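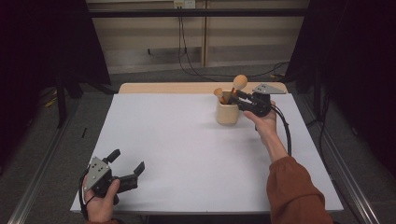

Two hand-held grippers, one at work on a cup of wooden utensils at Skerex.

Can a machine put away the kitchen tools yet? Sort of, and the answer is getting better fast!

Skerex, a small outfit in Cabrera, has spent the months since December teaching its software one modest chore: take a wooden utensil out of a cup, lay it down, pick it up, put it back. People do the job first, holding a gripper in each hand, and the software, called Drustik, learns from the recordings. So far it has 261 of them to go on.

Last month the team let a pair of robot arms try the same thing 50 times with no one steering. The arms got the spoon out and back in on 35 of those tries. The usual trouble was the return trip, when the spoon caught the rim and the cup went over. A five-year-old would do better, sure, but the arms managed only 3 when they first tried it in the winter, and watching one nudge a handle, back off and go in again at a better angle is a real thrill.

Speed is another matter. One spoon takes the arms around a minute, so anybody hoping to hand over the whole drying rack has a wait ahead.

Shops may see some of this sooner than kitchens do. Stomau, a housewares store across town, wants to try the arms on restocking its utensil bins after closing, when a slow worker is no bother and a dropped ladle can wait until morning. Skerex says it wants a better score with the cup first, and then it will move on to forks.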